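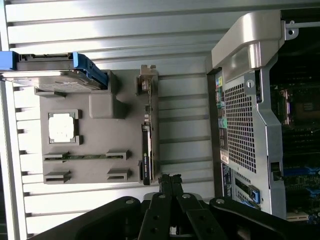 A drive in its blue caddy, a processor, one memory module and a graphics card, set out on the grey parts tray.

Parts trays for the upgrade bench

The upgrade bench at Drevcombe goes over to parts trays in March. Each tray is a moulded grey organiser with a recess or a holder for the main parts of a desktop computer, and one tray goes with one machine from the time it is opened until the lid is back on.

Until now parts have gone into antistatic bags in a cardboard box, with the job number written on the flap. Last year we worked on 88 machines that way, and 3 of them went back out with memory belonging to a different job. They all ran, but the records were wrong and it took most of an afternoon to sort out.

Cauã Trindade drew up the tray layout. The processor sits in a square recess in its own corner tabs, metal side up. Memory goes across the tray in raised slots, one pair for each stick, and the graphics card lies along the side. If a machine came in with a single stick, leave the second pair of slots empty. Don't store screws in them.

Drives stay in their caddies while they are on the tray. Please don't take one out to read the label. The serial number should already be on the job sheet, and if it isn't, ask at the desk before going any further.

The first 33 trays have come from Wultard and are on the shelf by the door. We have ordered 50 in all. The rest should arrive before the Badawi library machines, which are due in later the same month and all need more memory.

Wipe trays with a dry cloth only. The blue spray from the cleaning cupboard leaves a film and should be kept for the desks.

Thermal paste is still kept in the top drawer. Clean the old paste off a processor before you put it on the tray.

Spare cardboard boxes are free to anyone who wants them. Ask Cauã.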